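Teaching a simulated robot to find its way round a house: my final year project

Tibor Medve, project report, handed in 12/17/24

When I picked this project back in August I thought the hard bit would be the path planning. I'd done the planning module, I'd liked it, and I had a nice picture in my head of a little robot gliding from room to room while I sat there drinking tea. My supervisor at Combridge smiled when I told her that, and now I know why!

The job was to write the software that lets a robot in a simulated house go to a thing you name ("go to the teapot", "go to the bed") using only its camera and its own idea of how far it has moved. No map to start with. I called my program Zistbridge, after the street I live on, and it sits on top of a simulator called Umeck that our department already had running.

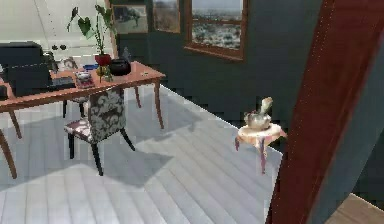

Reading time: 3 minutes

I'll start with the part that sees. Each camera view goes through a detector, which draws its guesses on a rough floor map as it goes along. Big plain furniture was easy. A desk with lots of stuff on it was a nightmare, and so was anything next to a doorway. My first version looked at a doorpost right up close, decided it was a wall, and wouldn't go anywhere near it. The robot would just turn on the spot, thinking. I fixed that by making the map forget: every cell marked as blocked slowly fades unless it gets seen again from a different angle. It's a bit of a bodge but it works, and it took me one afternoon after two weeks of cleverer ideas.

Chairs were the other headache. I was treating the space under a table or a chair as free floor, so the planner happily drew paths between the legs. Now anything the detector calls furniture gets its whole outline filled in, plus a margin the width of the robot.

The planner itself is plain A* on the grid, replanned every time the map changes. I did try something fancier (there's a branch called brannigan, named after my cat, please don't look at it) but it was slower and the paths were no better.

What I hadn't expected was how much trouble open floor would give me. The robot works out part of its movement by matching points between one view and the next, and on a floor with the same pattern over and over it matches the wrong points and thinks it has jumped sideways. 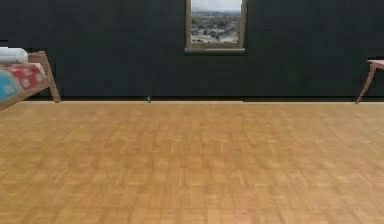 So I ended up throwing away any match that disagreed too much with the wheel readings, and leaning on things higher up, like the corners of windows and the edges of furniture. Windows come with their own catch – what's outside is just a flat picture in our simulator, so points on the view don't shift the way a real town would when you move. I mask out the glass and keep the window surround.

For the final test I ran 3076 trips with random starts and random targets. The robot got to the right thing and stopped close enough on 2665 of them, which I'm really pleased with. The old version, before the fading map and the glass mask, managed 1820 on the same set of trips. Most of what still goes wrong is small stuff: the detector misses it, or spots it once and never again, and the robot wanders off to search another room.

If I had another term I'd work on the searching. At the moment it simply heads for the nearest bit of map it hasn't seen, so it'll look for a pillow beside a desk if that's closer. Even a simple table of which things tend to be in which rooms would help, I think. I'd also like to try it on a real robot, though the wheel readings in Umeck are far too clean and I suspect I'd be in for a shock – I added some noise to them near the end, but only a little.

The code and the settings for every run are in the project folder, along with the trip list. Use the settings file marked "final", as the one marked "final2" is older.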